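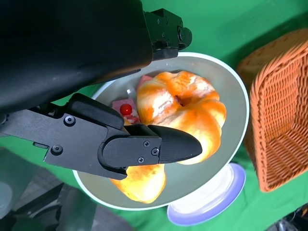 # 第三章 冬季礼篮发放点的布设、开放与撤场

本章适用于 Zirkance 基金会在 Telberg 及周边各区设立的冬季礼篮发放点。各发放点负责人应在布设前通读本章,并与第二章(申领人登记)和第四章(物资采购与验收)配合使用。本章与此前各版不一致的,以本章为准。

版本日期:2018年10月24日
审定:Milan Leemans

## 3.1 术语

**发放点**:经基金会书面确认、在指定时段内向申领人交付礼篮的固定场地。

**礼篮**:按标准清单装配的一份节日食品与日用品。礼篮分为甲型(单人及两人户)、乙型(三人及以上户)和丙型(有特殊饮食需要的家庭)。

**领取凭条**:由 Otidano 登记系统打印、载有申领编号与领取时段的纸质单据。

**交接单**:承运方 Verschueren 与发放点之间的物资签收单据,一式三联。

**余篮**:当日领取时段结束后仍未被领取的礼篮。

## 3.2 布设前的确认事项

发放点负责人应在布设前一日完成以下确认,并在《场地确认表》上逐项签字。

1. 核对场地使用许可。许可上的地址、时段应与基金会发出的确认函一致。时段不一致的,按较短的一份执行。
2. 核对当季配额。本季全部发放点的礼篮总数为 1,405 份,各点配额见确认函附页。负责人不得自行与其他发放点调换配额。
3. 确认卸货通道。通道净宽不得小于 90 厘米,门槛处应铺设坡板。通道不得与申领人的排队区重叠。
4. 确认照明。门口、排队区和卸货处均须有照明,下午时段开放的发放点应在日落前试灯。
5. 确认取暖设备的位置。
6. 确认卫生间可供申领人使用,并张贴指引。
7. 领取钥匙,登记领取人姓名与归还时间。

> **注:** 场地为学校、教堂或公共图书馆的,应另取得该单位对张贴物的书面同意。张贴物一律使用可移除胶贴,不得使用图钉。

> **注意:** 取暖设备不得置于排队区内,也不得与纸箱、包装纸、布幔相邻。使用燃气取暖器的场地须有可开启的窗户,并由专人看管。

## 3.3 场地分区

发放点分为五个区域。面积较小的场地可将第三区与第四区合并,其余各区不得合并。

### 3.3.1 等候区

等候区设在入口内侧。没有室内等候条件的,应在入口外侧搭设遮雨棚,并在棚内放置座椅,优先供老年人、孕妇及携带幼儿者使用。

等候区内张贴以下文件,高度以坐姿可以阅读为准:

- 当日领取时段表
- 礼篮标准清单(含过敏原提示)
- 个人信息处理告知
- 意见反馈方式

### 3.3.2 核验区

核验区设两张桌子,一张用于凭条核验,一张用于处理没有凭条或信息有误的情况。两张桌子之间应留有足够距离,使正在说明个人情况的申领人不被后方人员听见。第二张桌子旁应备一把椅子。

核验区不悬挂横幅,不摆放赞助方标识。

### 3.3.3 备货区

备货区用于存放已装配完成的礼篮。礼篮按型号分列,每列前方挂型号牌。甲型靠近交付口,乙型居中,丙型单独置于一侧,并由一名固定人员取放。

礼篮可以叠放两层。盛有玻璃容器的礼篮不得叠放。

### 3.3.4 交付区

交付区与备货区相邻,以长桌隔开。长桌高度以 800 毫米为准,桌面不得外露钉头或锐角。使用轮椅的申领人较多的场地,应另设一张下方留空的桌子。

### 3.3.5 装饰与合影区

装饰区为可选区域。设置装饰区的,应遵守下列规定:

1. 装饰区设在出口一侧,申领人不经过装饰区也能离场。
2. 灯串应使用低压型号,接线处不得落地。
3. 圣诞树应以底座固定,并用细绳在墙面或立柱上作第二道固定。
4. 树上不挂蜡烛、玻璃饰品或食品。
5. 合影完全自愿。工作人员不得主动邀请申领人手持礼篮拍照。

## 3.4 布设步骤

布设应在开放前两小时开始。以下步骤按顺序执行,每完成一步由负责人在《布设记录》上画勾。

1. 打开主门与卸货门,检查两扇门在开启状态下能否固定。
2. 清扫地面。有积水或积雪的,先铺吸水垫,再铺防滑垫。
3. 按 3.3 的分区摆放桌椅。先摆交付区长桌,再摆核验区,最后摆等候区座椅。
4. 铺设桌面覆盖物,四角以夹子固定,垂下部分不得触地。
5. 架设隔离带。隔离带转弯处应能通过轮椅和双人婴儿车。
6. 悬挂入口标识和方向标识。入口标识以场地名称开头,不写“救济”“困难户”等字样。
7. 接通核验区电源,启动 Otidano 登记终端,用测试编号完成一次核验。测试完成后删除测试记录。
8. 打印当日领取名册的纸质备份,封入信封,由负责人保管。
9. 摆放灭火器与急救箱,并向全体在场人员指明位置。
10. 召集开放前说明会,内容见 3.5。

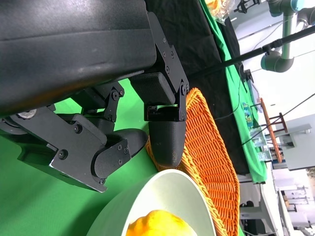 图 3-1 绿色表面上方的两根黑色夹爪手指

第 7 步测试不通过时,先检查网络连接,再重新启动终端。两次重启后仍不能核验的,改用纸质名册,并立即告知基金会值班电话。改用纸质名册期间,每一笔领取均须手写申领编号,由核验人签字,当日结束后补录。

> **注意:** 不得用工作人员的私人手机拍摄领取名册或领取凭条。

## 3.5 开放前说明会

说明会由发放点负责人主持,时间以十五分钟为宜。应说明的内容如下:

- 当日各时段的预计人数
- 各岗位人员及替换次序
- 丙型礼篮的识别方法
- 当日有无替代品,替代品的成分与过敏原
- 紧急出口与集合地点
- 遇到情绪激动者时的处理方式

新到岗人员应与有经验者搭配,首个时段内不单独负责核验。

工作人员应佩戴只写名字的胸牌。胸牌不写姓氏,不写所属机构。与申领人交谈时使用平常的问候语即可,不询问其收入、健康状况、宗教信仰或是否过圣诞节。申领人自行谈及的,可以倾听,不作记录。

## 3.6 物资交接

### 3.6.1 到货

礼篮由 Verschueren 的车辆运抵。司机抵达后,负责人或其指定的一名人员到卸货处签收,其余人员待车辆停稳、后门固定后方可靠近。

1. 核对车号与交接单。
2. 核对封条。封条破损的,先记录封条编号,再当着司机的面开箱清点。
3. 按型号清点数量,与交接单逐行比对。
4. 抽查礼篮。每个型号至少开启一份,核对标准清单、保质期与外包装。
5. 在三联单上签字。第一联交司机,第二联留存于发放点,第三联随《日报表》寄回基金会。

数量不符时,在交接单备注栏写明差额,由双方签字。不得先签收再以电话更正。

### 3.6.2 搬运

搬运应使用推车。每车高度不得超过推车扶手。台阶处由两人搬运,一人在上,一人在下。

礼篮不得直接放在室外地面上。卸货期间遇雨雪的,先用防水布遮盖推车,再行搬运。

### 3.6.3 冷藏物品

含冷藏物品的礼篮只在领取时组合。冷藏物品存于场地的冰箱或基金会配发的保温箱内,每小时记录一次温度。温度超过标签所示上限的物品应单独存放,并贴上“停止发放”标签,待基金会答复后处理。

冷藏物品短缺时,可以礼品券代替。礼品券须在名册上登记券号,由申领人签字领取。

## 3.7 发放流程

1. **迎候。** 入口人员问候申领人,查看凭条上的领取时段。早到者请其在等候区就座,迟到者不作询问,直接引至核验区。
2. **核验。** 核验人员输入申领编号,与凭条所示型号比对。凭条为唯一必备文件,不要求出示证件。
3. **确认饮食需要。** 核验人员询问“礼篮里有没有您不能食用的东西”。有变更的,在凭条背面注明。
4. **取篮。** 备货区人员按型号取篮,放在交付区长桌上。
5. **交付。** 交付人员收回凭条,请申领人查看礼篮。申领人愿意退回某一件物品的,可以当场退回,退回物品放入共享架。
6. **送离。** 需要协助搬运的,由机动人员送至车旁或公交站。送离距离由负责人视当日人手决定。

代他人领取的,须持被代领人的凭条。一人最多代领两份。社会服务机构为多户集中代领的,应在前一日向发放点提出,并在开放的首个时段以前完成。

### 3.7.1 没有凭条者

没有凭条者一律引至核验区第二张桌子。登记终端能以姓名和出生日期查到记录的,补打凭条,正常发放。查不到记录的,由负责人决定是否从机动份额中发放一份甲型礼篮。机动份额用完后,应向来访者提供下一发放日期和最近发放点的地址,并请其留下联络方式。

不得让没有凭条者重新排队。

### 3.7.2 儿童单独到场

儿童持凭条单独到场的,可以核验,但不交付整份礼篮。工作人员应与凭条上登记的成年人联络,约定领取或送达方式。联络不上的,为其保留礼篮至当日结束,并在《日报表》中说明。

### 3.7.3 装饰品与玩具

部分发放点另有附赠的装饰品和玩具。附赠品摆在交付区末端,由家庭自行挑选,不计入礼篮。附赠品不得预先包装,家长应能看清内容。供三岁以下幼儿使用的玩具单独成列。

捐赠人送来的旧玩具不在发放点当日接收,请其改送基金会仓库。仓库收货处位于 Telberg 北站街 109 号,入口在院内。

## 3.8 排队与人流

室内同时在场的申领人数,按场地许可上的人数执行。许可未写明人数的,由负责人依等候区座位数确定,并张贴在入口处。

队伍延伸至人行道时,应沿墙一侧排列,不得阻断店铺入口和公交站。入口人员应每隔一段时间走到队尾,告知预计等候时间。天气恶劣时,可提前开放室内等候区,领取时段不变。

排队期间可供应热饮。热饮使用带盖纸杯,由工作人员递送,不设自取台。供应热饮的发放点应在出口处多放一个垃圾桶。

有媒体到场的,请其与基金会联络。在取得基金会书面同意以前,媒体人员不得进入核验区与交付区。取得同意后,拍摄仍须避开申领人面部,除非本人在现场签署同意书。

## 3.9 意外情况

| 情况 | 现场处理 | 报告时限 |
| --- | --- | --- |
| 登记终端不能使用 | 改用纸质名册 | 即时 |
| 到货车辆延误 | 告知等候者,顺延时段 | 即时 |
| 礼篮内物品破损 | 用备用物品替换并登记 | 当日 |
| 申领人或工作人员受伤 | 急救,必要时拨打急救电话 | 即时 |
| 对过敏原标示有疑问 | 停止发放该物品 | 即时 |
| 遗失物品 | 装袋封口,写明拾获地点 | 当日 |
| 临时停电 | 暂停入场,开启应急灯 | 即时 |

场地需要疏散时,由负责人发出口令。工作人员引导申领人从最近的出口离开,不携带礼篮、推车和登记终端。负责人最后离场,并携带纸质名册信封。

> **注意:** 疏散后,在场地管理方确认以前,任何人不得返回取物。

## 3.10 撤场

最后一个领取时段结束后,入口标识应再保留半小时,以便迟到者辨认。其后按下列步骤撤场。

1. 关闭入口,送别在场的申领人。
2. 清点余篮,按型号填写《日报表》。
3. 核对收回的凭条与终端记录。两者不符的,重新清点一次,仍不符的照实填写,不作调整。
4. 导出当日记录,关闭登记终端。
5. 将凭条、名册和第三联交接单装入封袋,封口处由两人签字。
6. 拆除隔离带、标识和装饰物,分别装箱。灯串应绕在纸板上,不得打结存放。
7. 归还桌椅,清扫地面,清空垃圾桶。
8. 检查冰箱、取暖设备和照明。
9. 与场地管理方共同查看场地,签署《归还确认》。

余篮中无冷藏物品的,可在场地内锁存至下一发放日。最后一个发放日的余篮由 Verschueren 收回,不得由工作人员分取,也不得交给未经登记的机构。

领取凭条的保存期至次年二月底止。期满后由基金会统一销毁,发放点不得自行处理。

## 3.11 随附表格

- 表 3-A 场地确认表
- 表 3-B 布设记录
- 表 3-C 温度记录
- 表 3-D 日报表
- 表 3-E 归还确认

表格可向基金会项目办公室索取,也可由登记终端“文件”菜单打印。手写填报时使用黑色或蓝色墨水,更正处画单线并签名。

对本章内容有疑问或修改建议的,请以书面形式寄送项目办公室,信封注明“发放手册,第三章”。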